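Gripper fault FAQ, folding units (Modari hand grippers)
Last updated 2025-09-18

Putting this up quick because the inbox is full. Will tidy later.

What happened?
Grippers failing to let go. Fingers close fine, open command goes out, log says open, fingers stay shut. First report in June, puffer jackets and quilted vests. Then more.

Is it dangerous?
Pinch risk, yes. One operator got a bruised thumb trying to pull a sleeve free with the power on. Don't do that. Power off first, always, then work the fabric out.

Which units are affected?
Serial numbers under 2973. Sticker is on the inside of the grip. If yours has worn off, assume it's affected and email us the order number.

What's causing it?
Two things, we think. Spring on the left finger goes soft after 200 hours or so of use. And firmware 59 reads motor position, not finger position, so it reports "open" when it isnt. The spring is the supplier's (Omwood), the firmware is ours. Sorry about that one.

Can I keep recording?
Thin stuff like tea towels and shirts, OK for now. Anything padded, stop until you've done the fix.

What's the fix?
Free spring kit plus firmware 60. Takes a screwdriver and a bit of patience. Don't overtighten the finger bolts, we've had a couple come back siezed.

How do I test it after?
Flat surface, a bed is fine. Padded garment folded over once so there's a decent thickness. Close on the fold, hold, open. Keep your free hand well clear. Repeat for 90 cycles. Any sticking at all, bag it, label it, send it back.

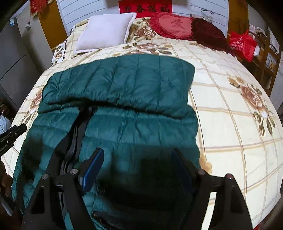 Gladys Giraldo wrote in to say 90 cycles on one fold isn't enough, hers passed and then jammed the next morning on a thicker coat. Fair. If you've got something heavier in the cupboard, run the lot again on that.

Do my old recordings count?
Mostly. Anything with a false "open" in it gets flagged and you're still paid for it.

Who do I contact?
Alcides Escobar on the Fasine support desk. Put GRIPPER in the subject line or it goes in the general pile.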